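10 Aug 2024

Demonstration count for the kitchen counter task now stands at 1,057, all teleoperated in simulation. Rainer Petersen and I split the sessions. Stevarska randomises the room colours and object poses before each episode.
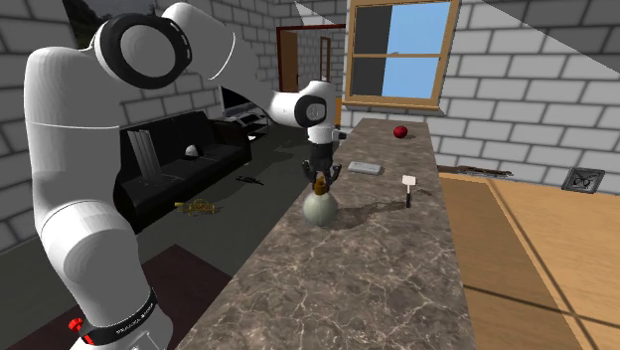
Joint positions, gripper width and all camera streams are logged at every step. An episode is kept only if the success check passes and the operator doesn't flag it. After filtering, 905 remain.

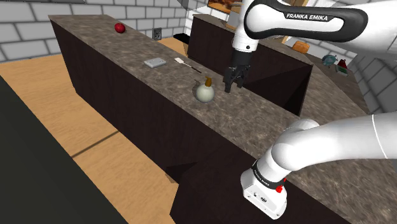
Most rejects trace to long pauses before the grasp. The policy learns to hover, so I now trim idle steps at the start of each trajectory. Reinhold Ostermann favours downweighting them. We'll train both ways and compare in September.
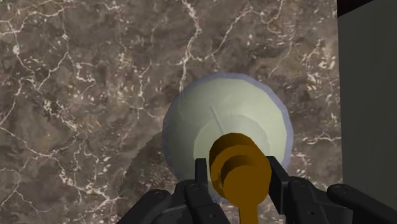
Wrist camera data is stored at the same rate as the other views, which has made the archive unwieldy. Version 3 of the loader reads it in chunks. Still to do: re-record 231 episodes with the corrected gripper offset.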